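Hậu Văn
26th August

1/ A few posts on what we do all day at Plonix, since people keep asking. Short version: we show a robot how to do small household tasks by doing them ourselves first, with grippers in our hands.

2/ This week is the desk task. Pick something up from the desk or a shelf, put it somewhere else, let go, back off. You do it with both hands and you try to do it the same speed you would at home.

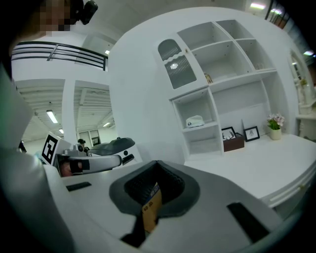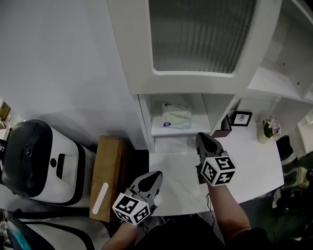 3/ The markers

The black-and-white squares on the grippers are how the software works out where each hand is. Keep them facing a camera. If you roll your wrist too far you lose one, and that take usually goes in the bin.

4/ Two hands are harder than one. Most new people park the left hand and do everything with the right. I did it for my first month. Now I say "left, right, left" under my breath and it helps.

5/ We have 1,814 good takes on the desk task. The target for a first training run was lower than that, but the early ones from March were too slow. People were being careful and the robot learned to be careful. It would stop over an object and wait.

6/ What counts as a good take at our place:
- both hands start away from the object
- no regrasping in mid-air
- object ends up standing, if it started standing
- you don't talk to anyone halfway through

7/ Somebody asked why we don't drive the robot by remote control. We do, on the Bravine arm, for anything that needs a hard push, like drawers that stick. It's slower. I can get some 26 takes in an hour that way. With the hand-held grippers I get a lot more, and I'm less tired at the end.

8/ The downside of hand-held is that you can reach places the arm can't. I've done perfect takes that were useless because my elbow was somewhere the robot doesn't have an elbow. Jayawardena, who checks our data, sends those back with one word: "shoulder."

9/ Wrists. Take the breaks. The grippers feel light for the first 100 squeezes and then they don't. We switch people out after 4 sets and I wouldn't go past that.

10/ Next we take the same task to the Clillby site, which has different furniture and worse light. If the robot only knows one desk it doesn't know much. I'll post how it goes.

11/ Reply to a couple of DMs: no, you don't need to code to do this job. Yes, left-handed people are welcome, we're short of them.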